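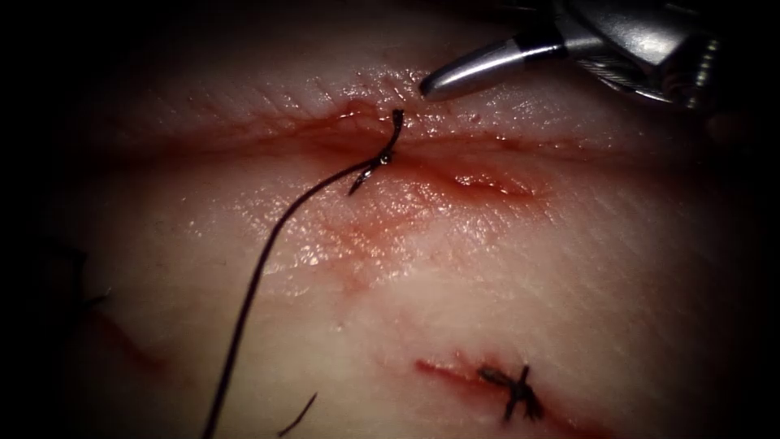 A curved needle partway through a stitch during the suturing demonstration at Draltow's Adonville laboratory.

ADONVILLE, October - Draltow opened its instrument laboratory to visitors on Wednesday for a demonstration of robotic suturing with Segura, the company's control software for two-arm surgical robots. The session was held in the main test bay and was attended by hospital purchasing staff, surgical trainers and engineering students from the Adonville area.

Segura is a research product. It is not cleared for use on patients and is not offered for sale. All work shown at the open day was bench work, carried out under the same written procedure that the laboratory uses for its internal tests.

The demonstration task was the closing of short incisions with single knotted stitches. One instrument drives the needle through both edges of the cut. The second instrument takes the needle on the far side, or holds the thread while the knot is formed. The tails are then trimmed and the arms move to the next position. The procedure treats each of these steps as a separate stage with its own start and stop conditions, and the operator can halt the sequence at any stage boundary or in the middle of a motion.

Segura plans the needle path before contact. The planner takes the position and direction of the incision, the chosen bite depth and the radius of the needle, and calculates an arc for the wrist to follow. The path is checked again when the needle tip meets the surface, as soft material moves under load and the far edge of the cut is seldom where it was when the path was drawn. If the difference is larger than the limit set by the operator, the arm backs out along the same arc and a new path is calculated.

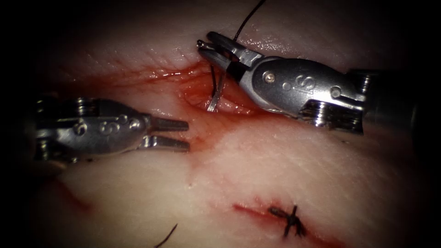 Handing the needle from one instrument to the other remains the slowest part of the cycle. Both sets of jaws must be lined up with the needle before either one lets go, and a small error in the grip angle carries over into the next bite. The current release of Segura allows 90 seconds for a complete stitch, from first approach to trimmed tails. A stitch that runs past this limit is stopped and logged as incomplete, whatever its condition at that point.

Visitors watched the task on wall monitors and were able to follow the planner output on a separate display. The morning group was also shown the manual mode, in which the operator moves both instruments from a console and the software only limits speed and workspace. Draltow uses the manual mode to record reference stitches, against which the automatic stitches are compared for spacing, bite depth and thread tension.

The laboratory holds 600 reference stitches at present. A further 243 were recorded under the revised lighting setup introduced this year and are kept as a separate set, to be merged once the camera calibration has been repeated on both test benches.

A technical briefing followed the demonstration. It covered the following points:

Camera arrangement. Segura works with a fixed view of the workspace and close views from the instrument wrist. The close views are used mainly for thread, which is thin, changes shape all the time and is often hidden behind the jaws in the fixed view.

Wear. Instrument wrists are inspected before every session. Cable slack at the wrist is measured and entered as a correction, and an instrument outside the permitted range is withdrawn.

Operator role. An operator is present at the console throughout automatic operation and confirms the target incision before the first stitch is placed.

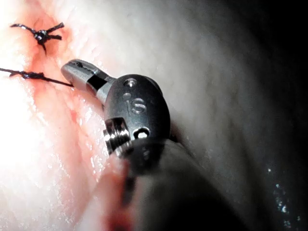

Close view from the wrist camera, with instrument jaws beside the suture thread.

Questions from visitors dealt mostly with knot security and thread handling. Draltow does not publish knot strength results for the current release. Pull tests are under way with Drenach, the company's partner for test equipment, and the results will be issued together with the test method when the series is complete.

The next open day will cover Segura release 2, which adds continuous suturing to the single stitches supported now. Attendance is free of charge, and places in each group are limited by the size of the test bay. Requests from hospitals, teaching institutions and trade press should be sent to the Draltow press office in Adonville, with the number of visitors and a preference for the morning or afternoon group.

About Draltow

Draltow develops control software and test methods for robotic surgical instruments. The company's laboratory and offices are in Adonville.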